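3.2 Source Material and Coding

The boarding records come from the Talesden harbor office, whose cutter crews stopped and searched coastal freighters during the Prohibition years. The collection was microfilmed in 2009 and holds 39 logbooks, of which five lack dates and were set aside. Each entry was coded for vessel type, sea state, time of boarding, and outcome. Where two entries described the same boarding, the one written by the boarding officer was kept. Position reports were converted to decimal degrees and matched to the Leldale light where no bearing was given.

Coding was done by two readers working separately. Disagreements were mostly over sea state, which officers recorded in words, and were settled by Jelínek using the Higuchi wording table. Entries that mentioned cargo without stating a quantity were kept in the outcome counts but left out of the tonnage estimates.

The layout in Figure 2 has yellow blocks at the left of the group, a five-sided prism in front and a heart shape just behind it.
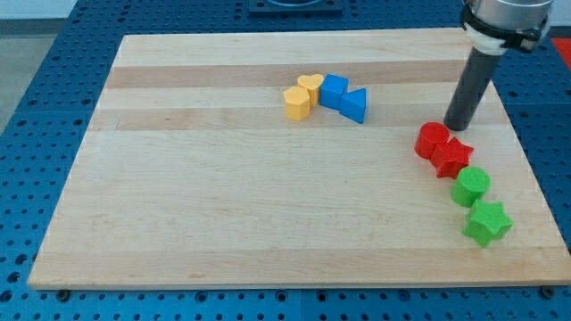 Figure 2. Small plastic blocks on a striped wooden board.

3.3 Limits of the Records

Logbooks note boardings that were completed. Attempts given up in heavy weather appear only when a boat or a man was lost, so the share of night boardings in rough water is likely too low.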